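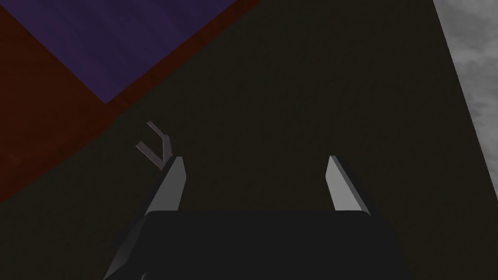
Iresha Saha reckons anyone who buys Stava before they've learned to zero a gripper by hand deserves whatever they get, and she said so in the comments under my first impressions post, along with a fair bit about lazy people and wizards. I've had a couple of months with it now, so consider this my reply, Iresha, with love.

Stava is the setup and upkeep add-on that Cidport sells for its two-armed home robot simulator. You load your robot model, you load a room, and it takes you through getting the arms, the grippers and the wrist cameras sorted before you run anything. Then it keeps a log and nags you when something drifts. I paid $393 for the single seat, out of my own pocket, and nobody at Cidport knows I'm writing this (they may work it out from the number of support tickets).

My rig is the stock white-bodied robot in the Jirnness kitchen, the one with the purple and beige drawers. I like that kitchen because it's a bit mad to look at and the colours are easy to tell apart when you're tired.

Installing it

Painless, mostly. It wants its own folder and it will sulk if there's a space in the path. I lost most of an evening to that. The error says "model not registered", which sent me off re-exporting the robot over and over when all I had to do was rename a folder. Come on, Cidport.

Once it's in, you get a side panel with a page for each arm and one for the base. The arms page is where you'll live.

Gripper setup

I bought it for this part, and I'm really happy with it! The old way, you opened the joint file, guessed a closed position for each finger, ran it, watched the fingers pass straight through each other, and went back to the file. Stava closes the fingers slowly until the contact forces match, writes the number down, opens them to the limit and writes that down too. Then it does it again a few times and shows you the spread. My left gripper was fine. My right one had one finger coming in early, which explained a whole winter of things squirting out sideways when I tried to pick them up.

You can set how hard it squeezes during the check. Leave it low to start. I cranked mine up because I was impatient and the whole wrist started to shiver, and then the arm did, and I had to reset the room.

There's also a cycle test, which opens and closes the gripper 3,000 times while you go and do something else. I thought this was silly in a simulator, where nothing wears out, but it's good at catching the tiny solver errors that add up. Run it overnight. On my machine it makes the fans howl.

Wrist cameras

Good, with one big grumble. Stava checks the camera mount against the fingertips, so that the spot you're aiming for in the wrist view is the spot the fingers close on. Mine was off by enough to matter with small stuff. Thin bits and pieces are the real test, since a mug will forgive you and a little bent clip of a thing won't.

The grumble is lighting. The check uses whatever light the room has, and a dark patch of bench or floor against a dark gripper body gives it nothing to lock on to. It doesn't tell you that. It gives you a confidence score and moves on. I had it sitting at 80 and assumed that was a pass, and Shahram Esfahani from the user group had to point out that the manual wants a fair bit more before you trust it. Page two of an appendix, if you're looking. I turned the room lights up, ran the check again, turned them back down, and it's been well behaved.

The drawer routine

I'd skipped this one for ages because the name put me off ("Compliant Surface Approach", righto). What it does is drive one gripper up to a flat front, a drawer or a cupboard door, and lean on it gently while the other arm keeps out of the way. From that it works out whether the base is sitting where the simulator thinks it is, and how stiff the arm is near full stretch. You pick the arm and you pick the surface. I use the drawers, near a seam if I can, as the edge gives me something to judge by eye as well.
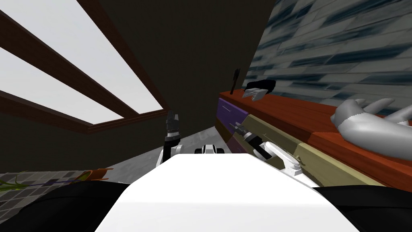 Right gripper on the beige drawer front, left arm up and clear. Jirnness kitchen, robot's-eye view.

A few tips from doing this more often than I'd like to admit.

Park the spare arm pointing up. The default park is folded in front of the body and on my model the elbow clips the torso, and you'll get a collision warning that has nothing to do with the drawer.

Don't bother clearing the bench. I've got all sorts of junk up there and the routine doesn't care, as long as it's above the drawer line. Veg on the floor is fine too unless the base has to roll over it.

If the base result comes back wrong, check the head tilt before you start moving anything. A tilted view won't upset the arms, but it upset me. I spent ages straightening a robot that was already straight.

Save a baseline after every good run. Stava keeps the last 200 and then quietly bins the oldest, so rename the ones you care about. I found that out in May.

Looking after it

The maintenance log is plain and I like it that way. Date, arm, what changed, by how much. You can set it to compare against your baseline each time you open a room, and it'll flag any joint that's moved off. It caught a bad update to my robot model the same morning I installed it, which paid for a good chunk of the price in hair I didn't pull out.

Exporting the log is rubbish. You get one enormous text file with no line breaks. Serpil Yaman has written a little script that tidies it up and she's put it on the forum for free, so go and thank her.

Support

Slow but decent. I got the same fellow, Ross, every time, and he did know the product. The folder-with-a-space bug is apparently on their list.

Would I buy it again?

Yep. If you only use one arm and never touch a gripper setting, save your money, the free tools are fine. If you're running both arms and picking up small things, get it, and put a weekend aside for the first setup. Four stars. I took one off for the confidence score and the export, and half of me wants to give it back because the gripper check is that good.

Next up I'm trying the same routine on the cupboard doors, which swing, so we'll see how it copes with a surface that runs away from you.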